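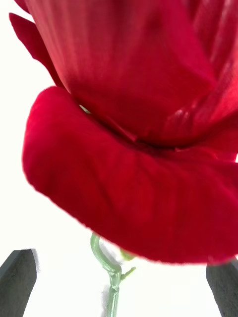
Shared workshop teaches robot arm to handle a rose, one petal at a time

The robot arm at the Olta workshop has been given many jobs since its owners bolted it to a table, most of them dull. It has sorted screws. It has stirred paint, badly. Its latest assignment is to pick up a red rose by the stem and hand it to somebody, and the members who have spent their evenings on the problem would like it known that this is harder than the screws.

The project is called Clullar, a name that won a vote nobody remembers calling, and it's led by Bushra Kazmi, who repairs dental equipment for a living and says the arm is the more patient of the two.

"A screw doesn't care where you hold it," Kazmi said. "A rose has a right place and a lot of wrong ones. We've been very thorough about the wrong ones."

The trouble is mostly geometry. The stem is thin, it curves, and it carries a flower head that hides everything underneath as soon as the gripper gets close. Coming in from below, the small camera at the wrist sees a great deal of red and very little of the thing it's supposed to grab. Early versions of the software found the largest object in view, which was the bloom, and went for that.

Kazmi's team now has the arm look for the stem first, from farther back, and remember where it was. The fingers then close on that spot whether or not the camera still has a clear view of it. One member compared this to finding a light switch in the dark, and was asked to write it up for the manual.

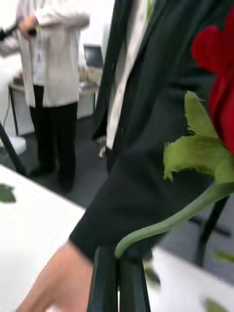
The gripper holds a rose by the end of its stem at the Olta workshop.

Getting hold of the stem turned out to be the first half of the job. The second is the handover. Let go too early and the rose is on the table. Let go too late and the person on the other side is in a tug-of-war with an appliance. The present rule is that the fingers open when they feel a light pull, with a delay of 3 seconds if they don't, after which the arm pulls back and tries again. Guests have described the pause as thoughtful. Members have described it as a bug.

Clullar's control code is on version 88, a figure Kazmi attributes to the group's habit of saving a new one before every argument. The arm's base and wrist bracket were made in the workshop. The gripper fingers have been redrawn several times, and the current pair was kept when the group ran short of patience before it ran short of ideas.

Money has been less of an issue than table space. The build has cost $2,611 so far, paid out of membership fees and a jar by the door. The largest single expense was a replacement motor, ordered after the first one was asked to lift a toolbox to settle a bet. The bet was for $10, and both sides still claim to have won it.

Not every member is charmed. The woodworking side of the shop has pointed out that a person can pick up a flower without a software update, and that the table used to be where they did their glue-ups. A compromise is in place: the arm gets the table after six in the evening, and whoever ran it last clears away the leaves — a rule that is posted on the wall and followed about as well as most rules posted on walls.

Two other builds are waiting for the same bench. Unell is a small conveyor meant to bring parts from the storage shelves, and Cui is a label printer that somebody has put on wheels. Kazmi hopes the three can eventually work together, so that a visitor could ask for a part and have it fetched, labeled and handed over. She declined to give a date for this, or to say whether the printer has brakes.

For now the group is preparing for the workshop's open evening in December, when Clullar will hand out flowers near the entrance. Visitors are asked to take hold of the stem gently and give it a small tug. Anyone who would prefer to receive a rose from a human can join the other line, where Kazmi expects the service to be faster.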